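Guache em formato pequeno: passo a passo para quem tem pouco tempo

Escrevo isto à pressa, entre uma camada e outra a secar. Várias pessoas pediram o método depois da última saída ao rio, então aqui vai, sem grande arrumação. Guache, formato postal, uma sessão. Quem quiser aquarela procure noutra página, o processo é outro.

Material

Papel 300 g, prensado a frio. O bloco Castier serve bem, o mais barato da linha deforma um bocado mas aguenta.
Guache em bisnaga: branco (bisnaga grande, vai-se embora num instante), amarelo limão, ocre, vermelho quente, carmim, ultramarino, azul ftalo, terra de sombra queimada. Preto não. Eu misturo ultramarino com sombra queimada.
Dois pincéis. Um chato de largura média, um redondo que faça ponta. O resto fica em casa.
Fita de pintor. Paleta com tampa. Um pano velho. Dois frascos de água, um para lavar e outro limpo.
Lápis HB, borracha moldável.

As tintas que uso são Nistor. Já usei outras, secam mais claras do que eu gosto. Questão de hábito.

Passo 1. Fita nos quatro lados

Colar a fita directamente à placa de apoio, apertar com a unha na borda de dentro. Se a fita for forte demais, passá-la primeiro na roupa para perder cola. Esquecer isto = papel rasgado no fim. Aconteceu-me em 2 pinturas seguidas, as melhores do mês, claro.

Passo 2. Miniaturas

Três rabiscos do tamanho de um selo, a lápis. Só claro, médio, escuro. Não desenhar folhas, não desenhar janelas. Escolher o que se lê melhor de longe. A Lindiwe Steyn faz os dela com marcador cinzento e demora um minuto, eu demoro cinco.

Passo 3. Desenho

Linhas leves. Linha do horizonte, massas grandes, mais nada. O guache cobre o lápis, mas lápis carregado suja os amarelos e depois não sai.

Passo 4. Fundo quente

Ocre muito aguado por cima de tudo. Deixar secar. Se sobrar um pontinho de ocre entre duas pinceladas no fim, óptimo, dá vida ao verde. Há quem prefira rosa. O Tomás Noonan usa carmim puro e fica tudo com ar de pôr do sol, ele gosta.

Passo 5. Escuros primeiro

Sombra queimada com ultramarino, consistência de natas. Pôr os escuros onde as miniaturas mandam. Não corrigir ainda. A tinta vai secar diferente: os escuros clareiam um pouco, os claros escurecem um pouco. Fazer uma amostra num canto de papel, esperar, comparar. Chato mas poupa muita asneira.

Passo 6. Médios

Aqui gasta-se o tempo todo. Misturar a quantidade certa logo à primeira, porque repetir a mesma cor depois de seca é quase impossivel. Três ou quatro médios chegam. Pincel chato, pinceladas largas, não voltar atrás em cima de tinta meio seca, senão a camada de baixo levanta e faz lama.

Se fizer lama: parar. Deixar secar por completo. Cobrir com tinta mais grossa e menos água.

Passo 7. Verdes

Verde de bisnaga directo no papel fica plástico. Os meus:
ultramarino + amarelo limão + uma ponta de ocre, para árvores ao longe
ftalo + ocre, para sombras dentro da folhagem
limão + branco + quase nada de ftalo, para relva ao sol
Qualquer um destes mata-se com um toque de vermelho quente se estiver a gritar.

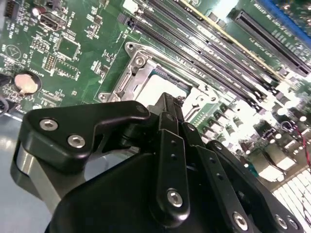 Os verdes treinam-se melhor em casa, sem vento e sem mosquitos, com um objecto qualquer à frente. Não precisa de ser planta. O verde de uma placa-mãe, por exemplo, é um óptimo exercício de verde artificial, e a moldura de metal prateado à volta do processador obriga a decidir quanto branco se gasta e onde. Prateado em guache são cinzentos, um deles puxado ao verde do lado, e um branco quase puro só onde a luz bate. Os pretos mate fazem-se com a mistura do passo 5, sem brilho nenhum por cima. Fazer o exercício em 6 quadradinhos antes de tentar o tamanho postal.

Passo 8. Claros e acentos

Branco com pouca água, pincel redondo. Poucos toques. Um no sítio principal, dois ou três espalhados, acabou. A Kgomotso Motaung põe os claros e depois tira metade com o pincel húmido, resulta, eu não tenho mão para isso.

Passo 9. Tirar a fita

Esperar que esteja mesmo seco. Puxar devagar, em ângulo, para fora da pintura. Secador morno na fita se resistir.

Problemas do costume

Tinta estala: camada grossa demais, ou tinta já seca e mal remolhada.
Fica com riscas: falta água, ou o pincel tem pêlo duro.
Tudo baço: normal, é guache. Não pôr verniz brilhante. Vidro e moldura com passe-partout.
Tinta seca na paleta: borrifar, esperar, mexer. Serve para médios, para claros finais não, abrir bisnaga nova.
Papel ondulado: meter debaixo de livros durante a noite, com papel vegetal por cima da pintra.

Guardo tudo numa caixa de cartão Akgate, na vertical, com uma folha entre cada uma. Numero atrás a lápis, vou na 71. Em dezembro faço outra página só sobre céus, que aqui não coube.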